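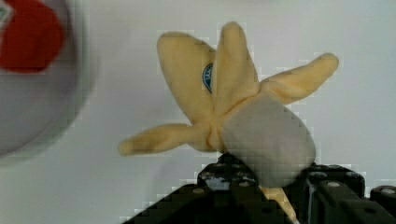 Fikumside Lab Opens Remote Teaching Sessions for Robot Arms

FIKUMSIDE -- The Backlund Institute has begun a new series of sessions in which staff members teach robot arms to handle household items by guiding them from a separate control station, the institute announced in December.

The program, called Korus, records each session as an operator moves a pair of hand controls. The arm copies the motion, and the system saves the movement together with pictures from a small camera mounted near the gripper. The saved sessions are later used to train software that carries out the same task without a person at the controls.

Soft objects are the main subject of the current phase. Among them is a plush banana with its peel folded open, which the gripper takes near the base so that the pale yellow flaps stand clear of the fingers. The institute said soft toys were chosen for the early sessions as their shape changes when they are held, and an operator must decide where to close the gripper each time.

"A person picks up a soft object without thinking about it," said Ottar Berge, who leads the Korus program. "When the same person has to do it through a machine, the choices become visible, and we can record them."

According to figures released with the announcement, operators have completed 1,621 recorded sessions to date. Each new operator is required to finish 100 practice sessions before any of the work is added to the training set. Fourteen operators have met that requirement, and four more are in training.

Two methods are in use. In the first, the operator sits at the station and works from the camera view. In the second, known at the institute as hand guiding, the operator stands beside the arm, releases its joints and moves it directly through the task. Hand guiding is used for short motions, such as turning an item over. Longer tasks, including sorting items between a tabletop and a dish, are done by remote control.

Leif Hägglund, who supervises operator training, said the two methods produce different results and are stored separately. Recordings made by hand guiding tend to be smoother, he said, while those made at the station contain more pauses and small corrections. Both kinds are kept. Sessions in which an item is dropped are also kept and are marked as such by the operator before the next session starts.

The control stations were supplied by Jondard, an equipment maker that also services the arms. Under the agreement, the company will replace the present hand controls with a lighter model next year. The institute said operators had reported tired wrists after long periods at the station, and that shifts have been shortened while the change is pending. Operators now take a break after each hour of recording.

Work on the program takes place at the institute's Fikumside building, in a ground floor room that was formerly used for teaching. Items are placed on a white surface to give the camera a plain background, and their positions are changed between sessions so that the software does not learn a single fixed layout.

The next phase will add folded cloth and paper packaging. Berge said the same group of operators will carry out that work, and that the existing recordings of soft items will be used to prepare the software before new sessions begin.

The institute intends to publish a written guide to its recording methods at the end of the current phase. Applications for operator training are accepted at the Fikumside front desk until 4 p.m. on working days.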